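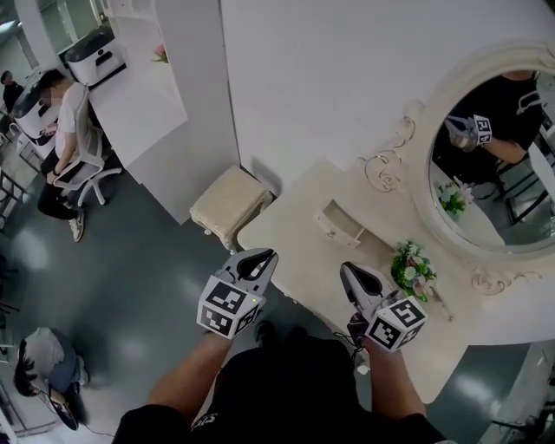 The pair of hand-held grippers at the dressing table, with the marker cubes mounted below the fingers.

Grotero is a set of two hand-held grippers we are building in the shared workshop at Welcombe. You hold one in each hand and do a chore, and the recordings go toward teaching a robot arm to do the same chore. The first version was a single gripper with a wooden handle. It worked, but it was heavy and the trigger hurt after ten minutes.

The bodies are printed parts. Each one takes up to 75 minutes for the larger half, and we have thrown out plenty of them. The pads are the third kind we tried. The first pads were too hard and let small boxes slide out. 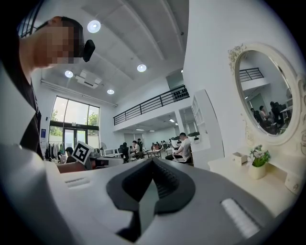 Words and pictures: Valdis Koppel
Filed under: Workshop builds, October

One gripper from close up, with the black V-shaped pad in the middle of the body. The ribbed strip on the right side of the body is a pale white. We settled on screws for closing the two halves, after glue made it impossible to get back inside for repairs.

Verna Schumacher did the wiring and wrote the script that finds the markers. She printed the first set of squares at 70 percent size by mistake, and every distance came out wrong until she measured one with a ruler. The current list of jobs is short: pick up a small box, move a flower pot, open a drawer.
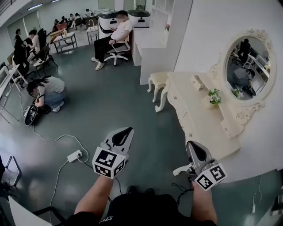
Both grippers held over the workshop floor, cables hanging from the right one. The power strip is on the left.

Still to do: a strain relief where the cable enters the body, a softer trigger spring, and a case to carry the pair in. Part files will go up on the Skotholm page when the new trigger is finished.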